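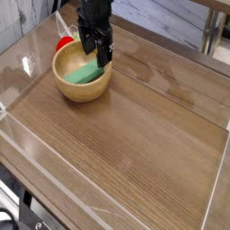
Posted by Dilwyn Gronow in Finishing and Care
Technical review: Urszula Jasińska

Restoring the finish on a wooden bowl

The procedure covers turned hardwood bowls used for dry food, fruit or salad, where the original oil finish has worn through or gone sticky. It does not cover lacquered or varnished bowls. To tell them apart, scrape a small spot on the foot with a fingernail. Varnish and lacquer tend to come off as flakes or a clear curl. Oil leaves nothing, or a faint smear.

Materials

Food-grade mineral oil, 62 ml for a bowl of ordinary salad size
Beeswax, 3 teaspoons grated
Abrasive paper, 200 and 500 grit
Two lint-free cotton cloths
Dish soap and a soft sponge
A wire cooling rack

Cleaning

Wash the bowl by hand in warm water with a small amount of soap. Do not soak it. End grain takes up water faster than side grain, and a turned bowl has end grain on two opposite sides, so a long soak swells the wall unevenly and can open a crack at the rim. Rinse, wipe, and stand the bowl on the rack so that air reaches the foot. Leave it overnight in a heated room. In December, with the furnace running, keep the rack well away from the vent.

A sticky surface usually means a cooking oil was used at some point. Wipe it down with a cloth dampened with white vinegar, rinse, and repeat until the cloth no longer drags. Old walnut oil that has cured hard does not need to be removed.

Sanding

Start with 200 grit only where there are scratches or raised grain. Work with the grain as far as the curve allows. On the inside, fold the paper in thirds and back it with a piece of soft foam so that it follows the wall. Pressing with bare fingertips leaves shallow grooves that show up once the oil is on.

Go over the entire surface with 500. Dampen the wood lightly, let it dry completely, and repeat the 500 pass. The second pass removes the fibers lifted by the water. Brush off the dust, then wipe with a dry cloth. A tack cloth is not suitable, as most contain resin.

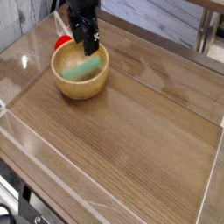

Oiling

Warm the oil by standing the bottle in a pan of hot tap water. Apply a generous coat inside and out, including the foot, and leave it for 20 minutes. Add more wherever the surface has gone dull. Wipe off everything that remains and let the bowl rest until the next day. Very dry wood takes two or three coats.

Waxing

Melt the beeswax in a double boiler and stir in the remaining oil. Let it cool to a soft paste. Rub on a thin layer, wait an hour, and buff with a clean cloth. If the cloth leaves streaks, the layer was too thick. Warm the surface with a hair dryer on low and buff again.

Spread oily cloths flat outdoors to dry before discarding them. Mineral oil does not self-heat, but walnut and linseed oils do, and cloths get mixed up in a shop.

Notes

Marlina Manurung reports that olive wood needed only one coat. Spalted maple took five in my own shop and was still patchy near the rim.

Re-oil when a drop of water no longer beads.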